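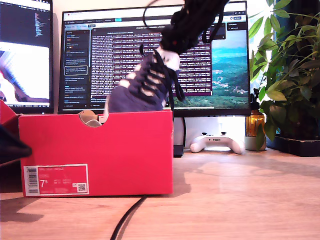 Looking after shoes between seasons

Posted April 30, 2025 in Home and Laundry

Most shoes wear out in the cupboard as much as on the pavement. They go away damp, get squashed under something heavier and come out six months later with a crease across the toe and a smell. An hour's work at the end of the season prevents most of it.

Cleaning first

Never store a dirty shoe. Take the laces out and knock the soles together outdoors. Dried mud comes off with a stiff brush, wet mud only spreads, so leave it overnight if you have to.

For canvas and other fabric uppers, mix a teaspoon of washing-up liquid into a bowl of lukewarm water and work it in with an old toothbrush. Do the whole panel, including the clean parts, or you will get a tide mark. Wipe off with a damp cloth and blot with a towel.

Smooth leather needs a barely damp cloth, then a thin coat of cream polish once it has dried. Leave the polish for 20 minutes before buffing. Suede should be brushed dry in one direction. A clean pencil rubber lifts most small marks.

White rubber edges come up well with bicarbonate of soda and a little water mixed to a paste. Keep it off dark fabric – it dries to a chalky bloom that takes several rinses to shift.

Laces

Cotton laces can go in the wash inside a knotted sock. Waxed laces only want wiping. If the plastic tip has gone, twist the end tight, dip it in clear nail varnish and let it set. Before you buy replacements, measure the old lace flat. Counting eyelets gets you close but not always close enough, and boots are worse than shoes for this.

Drying

Stuff the toes with plain paper and change it after a few hours. Newspaper is fine in dark shoes but the ink can come off on a pale lining. Keep shoes away from radiators, which harden leather and loosen glue. We dry ours on the back landing with the window open a crack. Allow two full days, three if the insoles were soaked. Insoles should come out and dry separately.

Boxes

The box the shoes came in is usually the best place for them, provided the cupboard is dry. Lay the shoes on their sides, heel to toe, with a sheet of tissue between them so dark dye doesn't rub on to a light panel. Tuck the laces inside.

Write the contents on the end of the box that faces out. Size matters more than colour if you have growing children, as you will want to know in May whether last year's summer pairs are worth getting down at all.

Don't use sealed plastic bags. If you prefer plastic boxes, choose ones with vents or drill a few holes near the top. Ours are from Stirby and stack five high without bowing. The lids are a bit stiff.

Cardboard on a cold floor picks up damp, so raise the bottom row on a couple of battens. In our last house, on Stasside, the cupboard backed on to an outside wall and everything on the lowest shelf went mouldy in one winter. Moving the shelf forward by 3 cm was enough to cure it.

Smells

A tablespoon of bicarbonate of soda in each shoe overnight, tipped out and tapped clean in the morning, deals with ordinary smells. Don't do this with leather linings, which it dries out. Cedar blocks are good for those. Sand them lightly once a year to bring the scent back.

Readers' additions

Isamu Kudo writes that he keeps the small packets of silica gel from parcels and puts two in each box. They do help, but keep them well away from children and pets.

Another reader asks about mould already on leather. Take the shoes outside, brush off what you can, and wipe with equal parts white vinegar and water. Try it on the tongue first. Dry them well before they go anywhere near the other pairs, and throw the old box away.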